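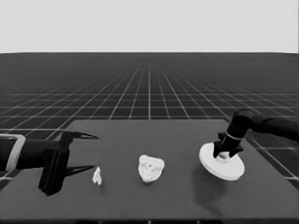
Notebook, pay tables
April 2024

Picked up the pay step work again. Goal for this month is to get the Rilura payroll sheet to give the same base pay as the printed schedule for every grade and step, before anyone adds locality on top.

Started with the lookup tab. The old version had grade and step typed into one cell, so "7-2" kept turning into a date. Split them into two columns and set both to plain text. Rebuilt the lookup on the pair. Ran the 104 test rows through it. All came back with a number except 2, both for a step 10 employee whose next step was being looked up and doesn't exist. Set it to return the same step. Reran, no blanks.

Hourly rates next. The sheet was dividing annual pay by 12, then by hours in the month, and the result drifted from month to month. Changed it to annual divided by 2,087 and rounded to the cent. Overtime tab now reads from the hourly column and no longer works out its own rate.

Waiting periods between steps: one year for steps 2 to 4, two years for 5 to 7, three years for 8 to 10. The Hultorier export gives a hire date but no date of last step increase. For anyone promoted since hire the hire date is wrong, and the sheet will move them up too early. Need the second date from the personnel file. Asked Stępień if they can add the field on their side. No answer yet.
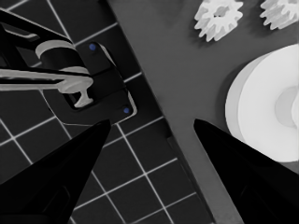

Grid floor, second view

Promotions. Did the two-step rule by hand for one case to check the formula: take current base pay, add two steps at the old grade, then find the lowest step in the new grade that meets or beats it. Formula agreed. Then tried a flat payment of 1000 entered in the bonus column and found it was being added to base before the promotion lookup, which pushed the person up a step. Moved the bonus column out of the base total.

Locality tab not touched. It still has last year's percentages in it, so don't use the totals on the front sheet for anything yet.

To do:
- last increase date from Hultorier export
- load this year's locality table
- lock the base pay tab once checked
- part-time rows, hours column is still typed in by hand

Saved as a new copy in the Plorwood folder, old one kept next to it.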